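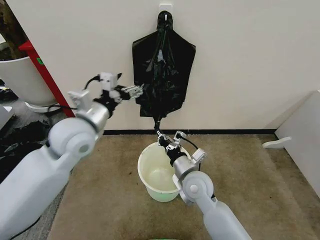
Figure 2. Black plastic bag on a white wall hook, lower end held in a gripper above an empty bucket.

5. Practice Structure and Distance Control in Adult Beginners

The retention results favour the variable practice group, though the margin is smaller than earlier work on putting would suggest. Participants who changed distance after every stroke left their first putts closer to the hole at retention than those who practised from one distance until the block was finished. During acquisition the order was reversed. Blocked practice produced tidier scores while it lasted, and several participants in that group told the instructor they felt they had learned more.

Each participant hit roughly 300 putts over the winter program, all on the indoor surface at the Lindholm centre. The surface was brushed before each session and its speed was checked with a ramp. Speed drifted slightly after October, when the heating came on, and we have entered it as a covariate. Removing it does not change the direction of any effect reported in this section.

Direction errors behaved differently. Neither schedule had a clear advantage on line, and the spread within groups was large. We think this reflects the low starting skill of the sample. Many participants were still changing their grip, and two switched from a conventional to a left-hand-low grip partway through the program. Their scores were kept in the analysis. Björklund (unpublished coaching notes) has argued that face angle at impact settles late in adult learners and that distance responds to training much sooner. Our data are consistent with that view but were not collected to test it.

Transfer to grass was assessed on the practice green at Stider, where the slopes are gentle and the grain is noticeable in the afternoon. The advantage for variable practice carried over on level and uphill putts. On downhill putts both groups hit the ball well past the hole, and the difference between them disappeared. Nothing in the indoor program included a downhill slope, so the result is unsurprising, and a tilting section of mat would be a cheap addition in future work.

Attendance also needs mention. Five participants missed more sessions than the protocol allowed and were excluded before scoring. All were from the blocked group. We cannot say whether the schedule itself was the cause. Valter Björklund, who taught both groups, recorded work commitments as the usual explanation.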